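Sorting cell on hire: gallery

January, by Ginevra Zanetti

Atow rents out a two-arm bench cell for sorting mixed electronic parts, and Undedbridge has had one on trial. The job is simple to describe: parts go between a steel tray in the middle and four yellow bins, two on each side. The trial set was made up of small boards, motors, cables and wire harnesses, which are awkward to pick up.

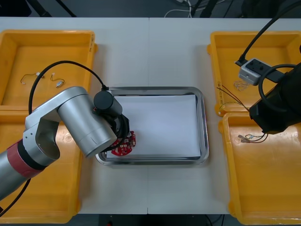

The left arm with the red board at the corner of the tray, the right arm over the bins on its own side.
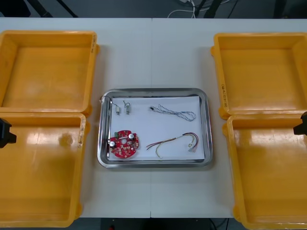 Six parts spaced out on the paper, with all four bins empty. 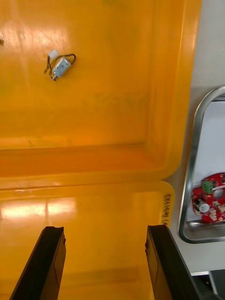
Close view from the gripper, one small part in the bin and the red board in the tray.

Hire is by the week and covers both arms, the table, the bins and the tray. Stijn Vandenberghe set ours up and it took him 90 minutes, most of it spent on cables. The paper liner is not supplied, so bring your own and cut it to fit. We wrote on the bins in marker pen, as on the rim in the close view, and would use printed labels next time. Rigid parts gave us the least trouble. Harnesses with thin wires were slower, and Kristýna Matoušek ended up running those as a separate batch. Over the trial we put through 124 parts. The grippers have plain flat tips as standard and Atow sells a softer pair, which we have not tried.

Bookings go through Arsalan Tarar at Atow. Ask for the spare bins when you book, as they are not sent out unless requested.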